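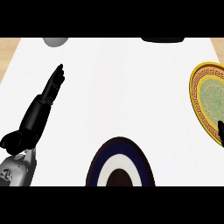
How do engineers choose a robot hand?

A robot hand is also called an end effector. It is the part that touches things. Before a team builds one, it can try out several designs in a simulator, a computer program that copies how objects move, slide and fall.

At Branach, Rhun Rosser compared two kinds for the Nivex project. The first was a gripper with 2 flat jaws that open and close like tongs. The second was a hand with jointed fingers.

Plates are a hard test. A plate is wide, thin and close to the table, so there is little room to get underneath. Each design had 40 tries at lifting one by the rim. A try counted only if the plate stayed level.

Flat jaws: 22 good lifts, or 55 percent.
Fingers: 30 good lifts, or 75 percent.

The jaws held the rim at one small spot, and the plate tipped. Fingers can press on several spots at once. They also have more motors, so the controller (the program that tells each motor what to do) has more work.

Word list
Rim: the outer edge of a plate.
Joint: a place where a robot part bends or turns.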